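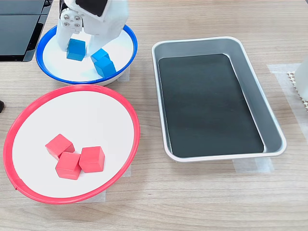

Repeindre des cubes en bois demande peu de matériel, mais la préparation compte plus que la peinture elle-même. La méthode décrite sur cette page convient aux jeux de construction usés, aux dés de grande taille et aux petites chutes débitées à l'atelier. Choisissez une teinte unie pour commencer : un bleu comme celui des trois cubes dans le bol blanc à bord bleu couvre bien et se retouche facilement. Les teintes claires, le jaune surtout, demandent souvent une couche de plus.

Matériel

Papier abrasif grain 180 et grain 400
Sous-couche acrylique pour bois
Peinture acrylique satinée
Pinceau plat à poils synthétiques
Chiffon non pelucheux
Une planche et quelques clous fins

Si les cubes sont destinés à un enfant, vérifiez sur le pot que la peinture est prévue pour les jouets. La mention figure en général au dos, près des consignes de nettoyage.

Préparer le bois

Poncez chaque face au grain 180, dans le sens des fibres. Cassez légèrement les arêtes, sans les arrondir : deux passages suffisent. Le bois de bout, reconnaissable à ses cernes, absorbe davantage et mérite un ponçage un peu plus long. Dépoussiérez ensuite au chiffon à peine humide et laissez sécher complètement.

Sur des cubes déjà peints, il n'est pas nécessaire de revenir au bois nu. Enlevez ce qui s'écaille et matez le reste.

Appliquer la sous-couche

Plantez les clous à travers la planche et retournez-la, pointes vers le haut. Elle servira de support : chaque cube repose sur 3 pointes. Peignez d'abord les quatre côtés en le tenant par le dessus et le dessous, posez-le sur son support, puis terminez par la face supérieure. La face inférieure se fait après séchage.

Quand la sous-couche est dure au toucher, passez le grain 400 très légèrement. La surface doit être douce, sans que le bois réapparaisse. Si c'est le cas sur une arête, retouchez-la avant de continuer.

Peindre

Passez deux couches fines et tirez le pinceau du centre vers les bords. Une couche épaisse fait un bourrelet le long des arêtes, difficile à rattraper une fois sec. Respectez entre les couches le délai indiqué par le fabricant.

Laissez durcir 5 jours avant d'empiler les cubes. Empilés trop tôt, ils collent entre eux et la peinture s'arrache par plaques.

Gwion Watkins
Page mise à jour le 26 janvier 2022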